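Search this site Type and press enter News Archive

Kindton repair workshop asks the town for its old office computers

May 30, 2021
By Giorgia Rinaldi

Ondance, the repair workshop in Kindton, would like your old desktop computer. It would like the big dull one in particular, the one under the desk that you have been using to rest your feet on. From now until the end of September, anyone in the town can hand in a tower at the Cocco Street bench and have it taken apart, looked over and, where there is life left in it, put back together for a household that needs one.

The scheme is called Dastard, after the name given to the first machine the workshop ever tried to mend. That machine beeped 23 times and went dark. Its name has been passed on out of respect.

Dastard has a target of 1,000 computers, a figure chosen at a meeting where there was cake. The workshop has 31 so far. "We are told that a target should stretch you," said Giorgia Rinaldi, who runs the bench. "I do feel stretched. We'd have been just as happy with a hundred, but it was already on the poster."

Each tower is laid on its side and opened up before anyone decides what to do with it. The processor socket gets a close look, then the memory slots, the power supply and the cables, which in an office machine have usually been tucked away by someone with smaller hands than ours.
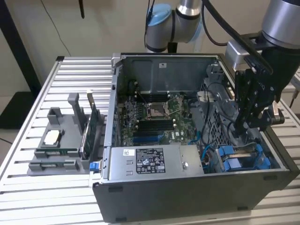
Drives are a separate matter. Any drive that arrives with a computer is wiped before the machine goes further, and owners can ask to have theirs back instead. Several have. One came in with a sandwich bag to carry it home in and was gone in under a minute.

Parts are kept when the rest can't be. A tired case may still hold a sound power supply, and memory that was thought rather poor in one machine can double what another has got. Screws go in jam jars. The workshop has a great many jam jars and is not asking for more — please stop leaving them on the step.

Towers of any make are welcome, working or not, with or without the side panel. Monitors can't be taken, as there is nowhere to put them. Printers can't be taken either, and the workshop would prefer not to discuss printers.

Those who would sooner learn than donate can book a place at one of the 2 evening classes, in which beginners strip a computer down to its board and build it up again. No experience is needed. A torch is handy, and so are reading glasses if you own them. Long sleeves tend to catch on things.

Finished computers will be offered first to school pupils and job seekers in Kindton, free of charge, with a keyboard and a mouse. The keyboards have been cleaned. Rinaldi did that part herself and has asked for it to be mentioned.

To donate or to book a class, call in at Ondance during opening hours and ring the bell twice — the first ring only loosens it.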